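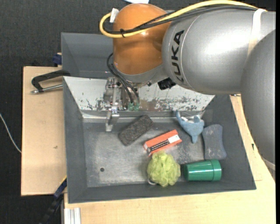
**Grasp example collection** is the work of recording many attempts by a robot to pick up objects, so that a learning system can later predict which movements are likely to succeed. It is also called grasp logging, mainly in older reports.

## Method

An industrial arm with a gripper is mounted over one or more bins. Household goods such as sponges, plastic cups, soft toys and small boxes are common choices, as they differ in shape, stiffness and surface. For each attempt the system stores a camera view taken before the motion, the position chosen for the gripper, and a label for the result. The label may come from the finger position after closing, from a change in weight, or from a second camera view.

Early attempts are often chosen at random. Once a first model has been trained, it picks most of the grasps itself — a share is still left to chance so that unusual positions keep turning up.

## Bins and objects

Sloped walls help items slide back towards the centre. Many set-ups use 2 bins and move objects from one to the other, which mixes them without a person having to step in. Objects are swapped at set intervals, and worn ones are recorded under a new number.

## Stullatgate set

The Stullatgate set was gathered by Chae-won Shim at Muvmont and released in February. It holds 4000 labelled attempts, of which 3000 are used for training and the rest for testing. Failed grasps were kept in both parts. A later version added attempts in which the gripper touched a wall — these had been discarded at first.

## See also

- Bin picking
- Self-supervised learning
- Robot calibration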